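Home News Products Stockists Media Contact

MEDIA RELEASE
For immediate use

Welosum asks households to give chopsticks a proper home

Kitchenware company Welosum will this June begin a new programme for households that want to keep their chopsticks and small wooden utensils in better order. The programme is called Pluladent and it will be offered first through the Corrigan shops, where customers can also bring old wooden chopsticks for collection.

The idea came from a survey which Welosum made among its customers during the winter. In total 3482 households have answered. More than 800 of them wrote that their chopsticks lie in a drawer together with knives, peelers and other tools, and that they often cannot find two of the same length and colour when the meal is ready.

"People take good care of their pots, but the chopsticks are forgotten at the bottom of the drawer," said Pádraig Ó Dubhghaill, head of household products at Welosum. "We would like to see them standing in a cup, near to the place where the family is cooking or eating. It is a small change and it costs very little."

Pluladent is made of three parts: a printed guide, a set of upright cups in different sizes, and a short home visit for those who ask for it. The guide explains how to sort chopsticks by length, how to wash and dry them, and when it is time to replace them. It recommends to stand them loosely, with enough room for air between them, and to keep cooking chopsticks apart from the ones used at the table.

The home visits will be done by Skutano, a small firm which has six years of experience in organising of kitchens. Its founder, Conall Gallagher, said that narrow kitchens are often the most rewarding to work in.

"When the counter is short, every object must have its place," Mr Gallagher said. "I ask the family first to put all on a table and look at it. After this we decide together what goes back beside the sink, what belongs in the cupboard and what can leave the house."

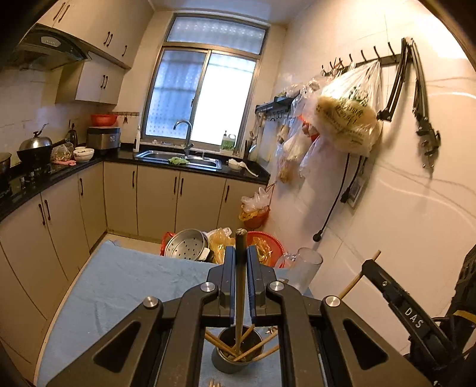 Chopsticks in a dark metal cup on a cloth-covered table, with the sink and counter of the kitchen behind.

The guide is free of charge and can be picked up at the till in all Corrigan shops. The cups are sold one by one or as a set. Home visits can be booked by telephone from 9 in the morning, and evening visits are possible on request.

Media enquiries: Welosum press office, attention Pádraig Ó Dubhghaill.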